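Clovel FAQ

Last updated Dec 16, 2022

So what is Clovel?
It's a small subscription that gets you into 13 independent news sites without the ads. You pay once a month, I split the money between the sites you read, and they switch off the banners for you. I started it with Hye-jin Shim after we both got sick of closing pop-ups to read a story about a school board.

Is it an ad blocker?
Nope! Blockers hide the ads on your end. With Clovel the site checks your pass and never loads them in the first place. If you run a blocker too, please pause it on our member sites or the pass check can fail and you'll get the usual "please subscribe" box.

How much is it?
$6 a month. I keep 2 dollars for hosting and card fees and the rest goes to publishers.
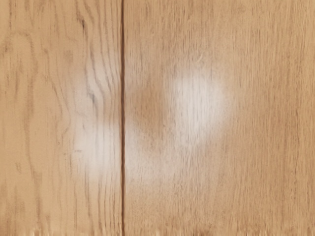 How do you decide who gets what?
By time spent reading, counted per member. If you spend your whole month on the Suststead Daly (hi, Mom), all of your share goes to them. We don't pool everybody's reading together, so one person with 492 open tabs can't eat your money.

Do you track me?
We store the site name and the minutes, and wipe both once the month is paid out. We don't keep article titles or sell anything to anyone.

Does it work on my phone?
Yes, in the regular browser. Apps are hit or miss. Lollow's app takes the pass already, and I'm hoping to have more by February, but don't hold me to it.

Why am I still seeing ads?
Try signing out and back in. Sponsored posts and ads read out in podcasts stay put, sorry, those are baked in by the publisher.

Can I cancel?
Any time, from your account page. You keep your pass until the month runs out.

I run a site, can I join?
Please do! Use the contact form and Hye-jin will send you the setup notes.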